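Como montar o orçamento de uma célula com dois braços para tarefas domésticas

O preço do braço é a linha mais fácil de preencher e costuma ser a única que chega pronta à reunião. O resto do orçamento depende do que o robô vai manusear, e convém escrever isso antes de pedir cotações.

Passo 1. Descreva a tarefa em uma frase

Escolha uma tarefa concreta, com objeto, lugar e altura. No nosso caso: pegar almofadas encostadas na base de uma poltrona e colocá-las sobre o assento. Com essa frase o fornecedor consegue dizer se o alcance serve. Uma frase como "organizar a sala" não permite comparar propostas.

Meça a altura do assento, a distância entre o robô e o móvel e o espaço livre no piso. Anote também o revestimento do chão e o tipo de tecido.

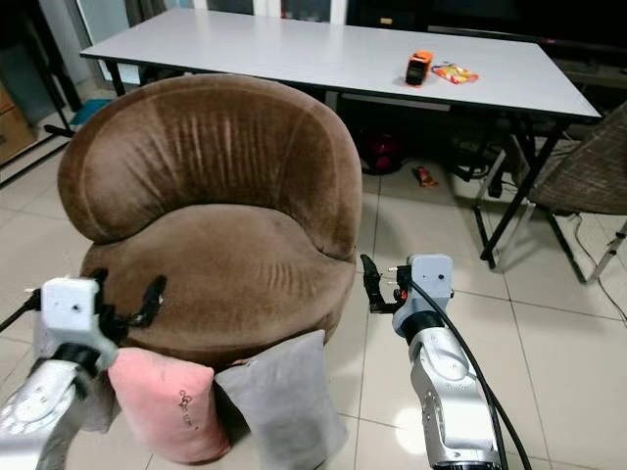

Peça a cada fornecedor a carga útil com a garra instalada. A Ravora e a Hekora informam esse valor de maneiras diferentes, uma com a garra e outra só com o flange, e a comparação direta engana. Gemma Monti, que cuida das nossas compras, passou a mandar uma tabela em branco para o fornecedor preencher. As respostas vieram mais curtas e todas na mesma unidade.

Passo 2. Separe o que se compra uma vez do que se gasta

Compra única: braços, base, controladores, câmeras, computador, móveis de teste.

Consumo: revestimento dos dedos da garra, cabos, abraçadeiras, capas e almofadas de reposição.

O revestimento dos dedos merece linha própria. Inspecione-o no fim de cada turno e registre rasgos, bordas soltas e furos. Na nossa planilha, cada par da Kartha custa 255 reais e pedimos 8 pares por compra, o que dá 2.040 reais sem frete. Com o frete, a última nota fechou em 2.119 reais. Guarde um par de reserva por garra ao lado da célula.

Passo 3. Planeje os cabos

Meça o percurso com o braço totalmente estendido e acrescente folga para a rotação do punho. Cabo curto limita o movimento e força o conector. Cabo comprido demais vai parar no chão, no caminho de quem trabalha. Inclua canaletas de piso na cotação da instalação; compradas depois, saem mais caras.

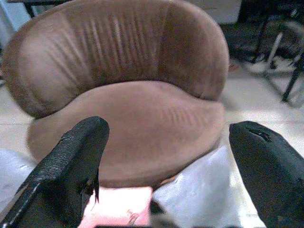
Passo 4. Reserve horas de operação

Lucian Costache, nosso técnico, calcula 100 horas de operador antes de considerar uma tarefa nova estável. Esse tempo inclui calibração, repetição e troca de peças. Some o custo dessas horas ao do equipamento e apresente os dois juntos.

Passo 5. Feche o pedido

Confira o prazo de entrega das peças de reposição, e não apenas o dos braços. A Trono entrega os braços no prazo, mas os dedos avulsos vêm em remessa separada. Se a verba vence em fevereiro, faça o pedido dos consumíveis junto com o principal e exija data de entrega por item na nota.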